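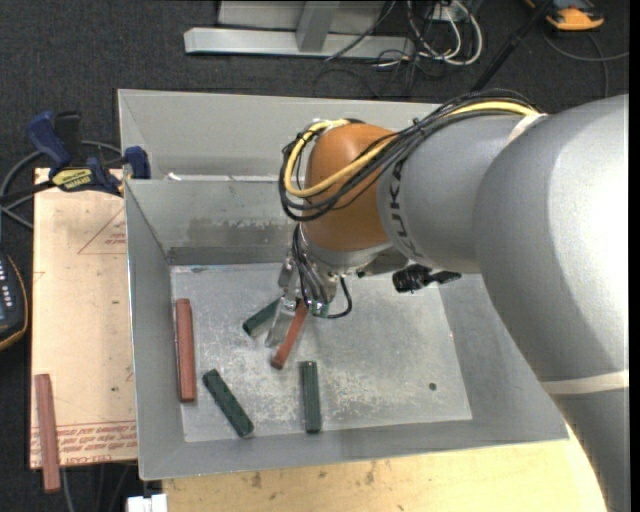 Bin picking: planner gives up near the walls

jellthorpe
Posted 8/14/20
KUKA arm over a sheet-metal bin with sloping sides, rectangular blocks in red and green. Picks in the middle of the floor plan fine. When a block lies along a wall, the planner times out or returns a path that swings the wrist most of the way around. Timeout is 5 seconds. The bin is in the collision scene as a mesh with 2,029 triangles. Has anyone dealt with this?

firalby
Drop the mesh. Use five boxes, one for the floor and four tilted ones for the walls. Your checker is spending its time on triangles that describe flat sheet metal.

Leilani Sorensen
I don't think the mesh is the problem. 2,029 triangles is small. Check how you model the cables. With a bundle strapped over the wrist like that, most people put one fat cylinder around it, and the cylinder hits the wall long before the real cables would.

jellthorpe
The cylinder is there, yes. Radius 71 mm.

Leilani Sorensen
Try a chain of short capsules that follows the bundle. Also limit the last joint to one turn so it can't wind the cables up.

firalby
Capsules are a guess too. Cables move. I would keep the cylinder and sample more grasps per block. If you only try 2 per block, both can be blocked by the wall.

rurnari
Agree on grasps. We flip the gripper 180 degrees and add small tilts away from the nearest wall, then rank by clearance. Joint limit is a good idea either way.

jellthorpe
Ran it both ways on the same recorded poses. Boxes in place of the mesh: a bit faster, same failures. Capsules plus tilted grasps: most of the wall picks plan now. Still failing when a block is tight in a corner.

firalby
You changed two things at once in the second run, so you can't say which one helped.

jellthorpe
Fair. I'll rerun with the cylinder and tilted grasps only and post the logs.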